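Hưng Hứa
Sun 25 July

1/ I moved to Cotdale two years ago and I still keep a notebook of English words that I hear in the street, on the bus and in the shops. Today I want to write a few posts on small words for tying and joining, because this week I filled a whole page with them.

2/ It began at the hardware store. I asked for "a rope, but thin." The man asked me: cord, string, twine or line? I did not know. In Vietnamese I would say dây for all of these, and also for wire, for strap, and for a guitar string. One word, and then you add a second word if somebody needs to know more.

3/ So I went home and read. Twine is two or more strands turned around each other. String can be the same thing, or it can be any thin thing you tie with. Cord is thicker than string, but not always. My dictionary gives 2,000 words to "line" alone, and I stopped on the first page. 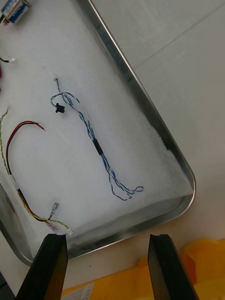
4/ "Twist" is my favorite of this group. It is related to "two," and so is "twine," and I think so is "between." Once you know this, you see pairs in many places. The blue and white wires on the liner of that steel tray are twisted, and a sailor or a weaver could use the same verb for their own work. Braid is a different word, because for a braid you need at least three strands. I used "braid" wrong for 21 months and my neighbors were too polite to say so.

5/ Then comes "harness." I knew it only for horses. Now I know that a climber has one, a small dog has one, and a bundle of wires is one. I looked for what is common to all of them and the best I can say is: straps or strands which are kept in order. The old meaning was armor, or the gear of a soldier. I would never guess that.

6/ Khải Đặng wrote to me after post 3 and asked about "strand." Good question. A strand of hair, a strand of rope, a strand of a story. But "stranded" comes from the other strand, the beach, and has nothing to do with hair. A ship on the sand is stranded. I am also stranded sometimes, at the bus stop on Plallari Street, on Sundays. 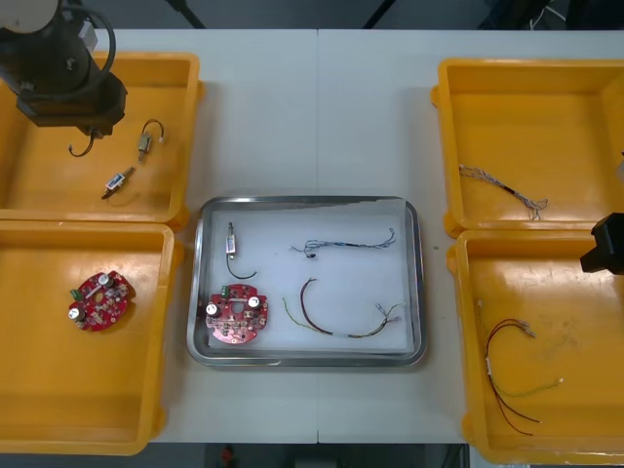 7/ He also asked about knots. I have less to say here, I am sorry. A bend joins two ropes, a hitch ties a rope to some object, and most people call all of it a knot and live well. "Without a hitch" means without a problem, so the sailor's good hitch became everybody's bad one. I wrote this down with two exclamation marks.

8/ A question for native speakers — do you say "a piece of string" or "a length of string"? My teacher at Quan says both are fine, but that "length" sounds like a person who sells it. In the store I heard only "piece."

9/ The notebook is now on page 158. In August I will try words for cutting: snip, trim, clip, slice, chop. If you have a good one from your region, please write it under this post, with a sentence, so I can see how it is used.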